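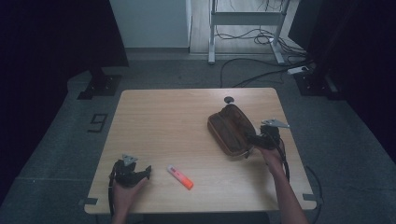

Figure 11. Brown zippered pouch on the tabletop.

Section 4. Packing and Storing Small Textiles

This section applies to the Milendale storage cabinet and to the Kutik drawer insert sold with it. Complete the assembly steps in Section 3 before loading any drawer.

4.1 Before loading

1. Wipe each drawer with a dry cloth.
2. Confirm that the drawer stops click into place on both sides.
3. Empty all pouches and cases, and close their zippers.
4. Wash and fully dry knitted items. Items stored damp may develop mildew.

Note – Cedar blocks may be placed in the rear tray. They must not touch white or light-colored fabric.

4.2 Loading the drawers

1. Place heavy items in the bottom drawer.
2. Fold knitted items lengthwise, then once across, and stand them on edge. 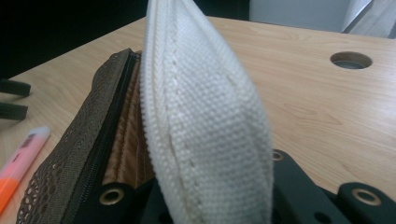

3. Leave a finger's width between rows so that items can be lifted out without pulling.
4. Keep leather goods in a separate compartment. Dyes may transfer to fabric during warm weather.
5. Close each drawer slowly and check that nothing is caught in the runners.

CAUTION: Do not load any drawer with over 50 pounds. Open only one drawer at a time. The cabinet may tip if it has not been anchored to the wall.

4.3 Periodic care

Inspect stored items each September and refold them along new lines. Replace the Haddadin moisture packet when its indicator strip turns pink. Packets are not reusable and should be kept away from children and pets.

Replacement inserts may be ordered from the Stistska parts desk. Please have the cabinet serial number available – it is printed inside the top drawer.

Section revised June 26, 2018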